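3.2 Storage and sorting of retired office computers

Office equipment often sits in storage for years before it is recycled. Our survey covered 164 small firms in the Domine and Billine districts. Each firm was asked how old its stored desktop computers were and why they had been kept. Rautiainen's earlier interviews suggested that worry over saved files was the main reason, and our replies agree with that finding.

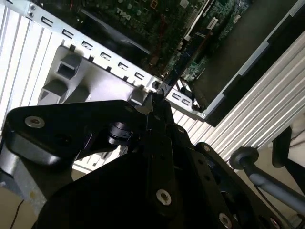

Figure 3. Open desktop computer with green motherboard and expansion card.

Firms that used the Vasilakis pickup service held on to machines for a shorter time than firms that made their own arrangements. The difference was largest among firms with no written rule on disposal. Fees played a smaller part than expected, and few managers could state the fee when asked. 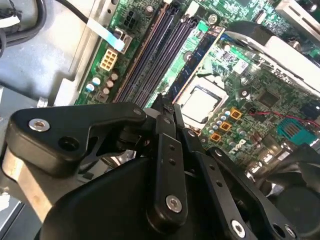
Replies from the Citon business park were treated separately. The park runs a shared storeroom, and tenants there could not always say which machines were theirs. Leaving out these 16 replies did not change the order of the reasons given. The April follow-up used the same questions, with one added item on printers and monitors.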